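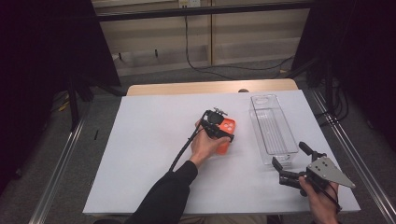 Mine have always gone in a kitchen drawer with the batteries and the takeout menus, one reader wrote to us, and every time I want a particular case I end up buying it again. We hear some version of that nearly every week, and it's the reason this page exists. So let's take it from there, and go through the questions that come up most often about keeping phone cases in clear trays. Settle in, because we do tend to go on a bit when it comes to storage!

Updated 3rd October

Do I really need a tray for phone cases?

Need is a strong word. If you own one case and it lives on your phone, you can close this page with our blessing. But many of us have a few – the tough one for trips, the thin one for work, the one that came as a gift and only goes with one coat – and those are the people we have in mind. A long, narrow tray gives them a place to stand together, and because it's clear you can see what you have without tipping everything out on the bed.

What size tray should I look for?

Measure your biggest case before you shop, and please measure the case itself and not the phone, as the rim adds more than you'd think. You want to be able to lower it in without bending it. Then measure the drawer or shelf too, including the lip at the front, which catches a lot of people (it caught us when we moved the stockroom at Hanrahan, and we had to send back a whole carton).

Should the cases lie flat or stand up?

Standing on a long edge is our favorite, with the backs all facing the same way, like records in a crate. You flip through them with a finger and take out the one you want. Lying flat is perfectly fine for two or three, but a tall stack has a way of sliding over the moment you pull from the bottom, and then you're back to the kitchen drawer. If yours won't stay up with only a couple in the tray, fold a clean washcloth and tuck it in behind them until you have more.

What's the easiest way to put a case away without scratching it?

Clear yourself a flat spot first, and lay down a sheet of plain paper if the table is one you care about. Set the tray where you can reach it comfortably, hold the case by its top edge, bring it over the tray and lower it straight down. Dropping it in from a height is how corners get scuffed, and dragging it along the side will mark the plastic of the tray sooner or later.

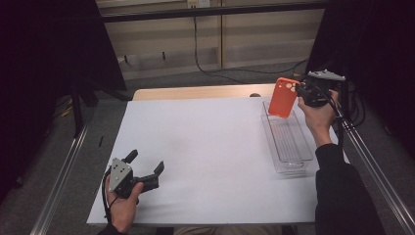 An orange case held upright over a clear tray, with white paper underneath.

Do the ridges along the bottom matter?

They're a help, though we wouldn't turn down a good tray for lack of them. A ridged bottom gives an edge a little something to rest against, and it keeps the case up off any dust that settles. The drawback is that crumbs and lint love a groove. An old soft toothbrush gets them out nicely.

How should I clean a case before it goes in?

Warm water, a drop of dish soap and a soft cloth will do for most silicone and plastic cases. Go gently around the camera openings and along the inside of the rim, where pocket lint likes to settle in for the winter. Rinse it, pat it down, and let it dry all the way through before you put it with the others – overnight if you can spare it. Leather and fabric cases want different treatment, so follow the maker's care card for those.

Will a bright case stain the tray, or the case next to it?

It can happen, mostly with soft cases pressed together somewhere warm for months on end. We had a letter last February from a customer whose red case had left a pink shadow on a white one, and she was understandably sad about it. 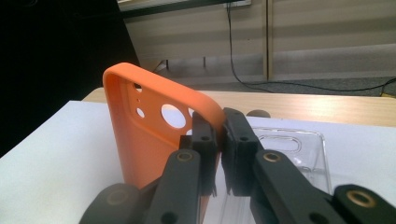 Since then we've suggested keeping the strong colors at one end and the pale ones at the other, with a slip of white paper between any two that touch. A shady shelf is better than a windowsill, too. If you do find a faint mark on the tray itself, try a little baking soda on a damp cloth before you give up on it.

Can I keep cables and chargers in the same tray?

We'd rather you didn't, if there's room for a second one. Plugs are hard little things and they will find the nicest case you own. A small pouch is plenty for cables, and it can sit right beside the tray.

Which of your trays would suit me?

For phone cases, most people are happy with the Umau 321, our long one. The Pulance 540 is wider and better for small tablets. Both are kept at our Sodum shop, and if you bring your largest case along we'll gladly let you try it in each before you decide.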